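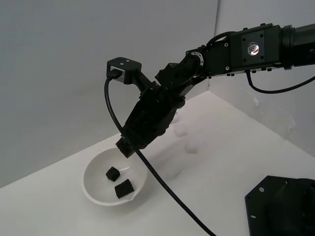

Jestenham, May 24, 2018

The following notes concern the use of the white bowl and the foam cubes at the work table. They replace the entry published on this blog in January, parts of which had fallen out of date, and they are intended for readers who have written to ask how the paste for the Sesum covers is mixed and applied.

The bowl is shallow and round, with a small pouring spout at the lip. It was bought from Mfinanga Supplies in Jestenham, together with a second of the same pattern, which is kept for clean water. Deeper bowls were used here for several years. They held more, but it was difficult to load a small piece of foam evenly in them, and the paste at the bottom was generally wasted. A shallow bowl permits the foam to be set down flat, turned once and lifted out again without the fingers going into the mixture.

The spout has proved more useful than was expected. At the end of a session the remaining paste is poured back into its jar, and a smooth glossy bowl gives up nearly all of it. The lip should be wiped at once. Paste left there sets hard, and scraping it off is bad for the surface.

With regard to foam, only dark foam is now used. The earlier entry recommended yellow household sponge, and that recommendation is withdrawn. Yellow crumbs on a dark cloth cover are a nuisance to remove, whereas dark foam sheds less in my experience and any stray piece is easily seen in a white bowl. The foam is purchased as a sheet from the Surkeo range and cut into cubes with a long knife. The sheet should be laid on board and the knife drawn towards the body of the sheet in single strokes. Sawing tears the pores open and leaves a ragged face, and a ragged face leaves streaks.

New cubes are rinsed, squeezed and left overnight on a rack before their first use. A cube that has gone stiff at the corners may be trimmed once. After that it should be thrown away.

The quantities are as follows. For a full batch, 200 grams of wheat starch is stirred into a little cold water until no lumps remain, and the whole is then made up to 2000 millilitres and heated gently, with constant stirring. This will fill the storage jars and is sufficient for more than 215 small covers, a figure taken from the record book for the Sesum work. Readers with a handful of notebooks to cover are advised to divide everything by ten. The paste does not keep well in warm weather and the smell is a fair guide to its condition. 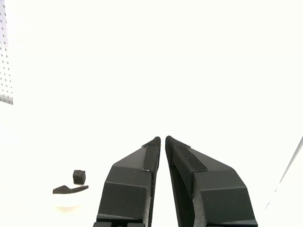

The cube is best held by its upper half, lightly, so that it is not wrung out before it reaches the cloth. It should be lowered into the paste to a quarter of its depth and no further. One side is then drawn against the inner wall of the bowl, on the way up, to remove the surplus. Beginners tend to press at this point. Pressing fills the foam right through, and the paste then comes out in the middle of the cover where it is least wanted.

Application proceeds from the centre outwards, in short dabs. Long strokes may be used on thick paper but they pull thin cloth out of square. Should a patch begin to dry before the board is laid down, a second cube with clean water may be passed over it. The two cubes ought not to be exchanged, and it is good practice to keep the paste to the left and the water to the right, or the reverse for those who are left-handed.

Several readers have asked whether a brush would serve equally well. A good flat brush is entirely suitable for boards and spines. For the turned corners I continue to prefer foam, chiefly on account of the small face of the cube, which can be set down exactly on the fold.

Washing up should be done in cool water. Hot water cooks what starch is left in the foam and makes it slimy. The bowls are dried with a cloth and stored upright, with a sheet of paper between them, on the shelf below the jars.

A separate entry on cutting the boards is in preparation. The pattern sheet for the Sesum covers has been corrected, and anyone holding the January copy is asked to alter the hinge gap to the new measurement before cutting any further cloth.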